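Skollard planner, bench gallery
21 January 2021

Ogola is our task planner for taking desktop computers apart and putting them back together. The demo reel says it "understands" the machine. I maintain the thing and I'd put it lower than that. It holds a list of part poses, a list of steps and a timeout, and when a pose is off by 2 mm the understanding runs out pretty quickly. In July we logged 414 planned grasps and the planner marked 336 as successful, going by finger width alone. I wouldn't lean on that figure.

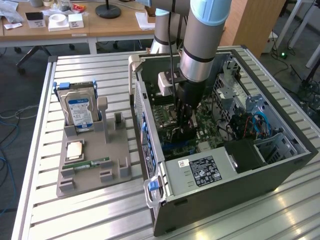
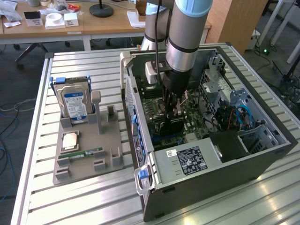 Gripper down inside the case, over the motherboard, both times. Perception likes the fixture tray beside the tower, where every part has its own spot. Inside the chassis, with cables and grey metal everywhere, I trust the pose estimates a good deal less.

Graziella Pellegrini wrote in to say I was being hard on the planner, and that the Nellville build rechecks the pose before each close and replans up to 2 times. Fair enough, but it still takes finger width as proof. Show me the force log and I'll reconsider.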